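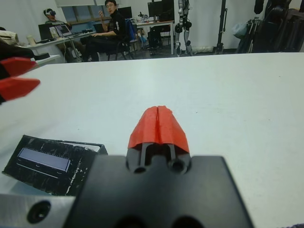 I've been reading this board's "can they do real chores yet" arguments since August 2020, and I want to make the case for yes, with limits. My day job is the packing bench at Odley, where we put small display units into trays, 144 to a crate. Every crate is the same dull pick, turn, set down, and my wrists feel it by lunch. So when I see two arms with plain red fingertips working next to a taped-up black box with a little screen on it, I get excited, because that box could have come straight off my bench! Hands like those don't need five fingers. They need to hold a brick of a thing flat and put it in a hole its own size.

**clalleslow_kate**

Love the enthusiasm, but a brick on a bare table is the friendly version. My kitchen has wet forks, a bag of onions with a rip in it, and a cat. Show me that and I'll clap.

**Ignacio Medina**

Fair on the cat :) But shop floors ARE the friendly version, that's why I started there. We spent years making benches flat and clear so tired people wouldn't make mistakes, and machines get all of that for free.

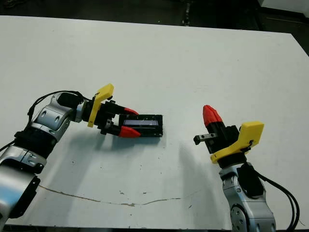
*Left gripper on the black part, right one empty.*

Look at the second hand. On my bench the spare hand is half the job (steadying the tray, peeling the liner, scratching my nose), so I'd want to see both used before I got carried away. More carried away, I mean.

**tray_goblin**

I run the Clalleslow line, 1152 units on a good shift. What kills us is the one tray in the stack that's warped. A person feels it and gives it a shove. That's the part I don't believe in yet.

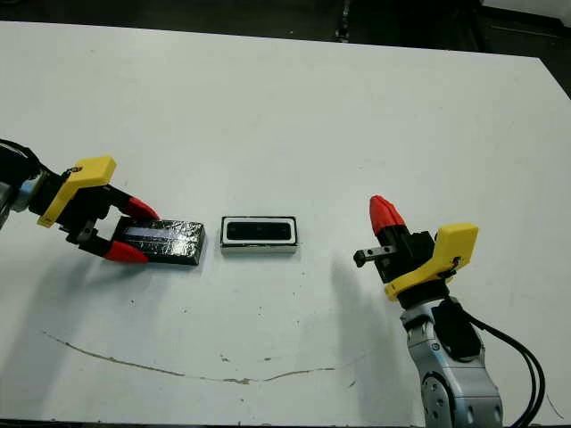
Can a two-finger gripper do tray loading?

Rigid parts with straight sides suit it well. Soft pouches and anything with a dangling cord are much harder, and a warped tray needs some kind of force sensing or a person nearby.

**clalleslow_kate**

OK, that I can agree with. I still say folding a fitted sheet is the real exam. I'm 67 and I haven't passed it myself.

**Ignacio Medina**

Ha! I'd pay good money for the sheet one. My own bet is that loading and sorting get solved at work years before anything gets solved at home,

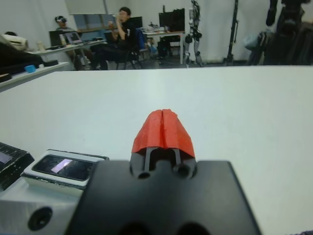

and that the home stuff comes in sideways, one dull job at a time. Dishwasher racks first, I think, because a rack is just a tray with spikes. Laundry way later. I keep a list of chores taped over my bench called Obi, after my old dog, who also never did any of them. There are 30 on it, and I'd hand over the top few tomorrow.

**tray_goblin**

Racks before laundry, agreed. Racks before *my* trays, no chance. Mugs come in every shape there is, and mine are at least supposed to match.

**Ignacio Medina**

Hmm, good point about the mugs. Plates, then. I'm back on the Idska order in September and I'll keep a tally of the bad trays, if you'll do the same on your line?

**tray_goblin**

Deal. I'll start with the warped ones and put cracked corners in a separate column.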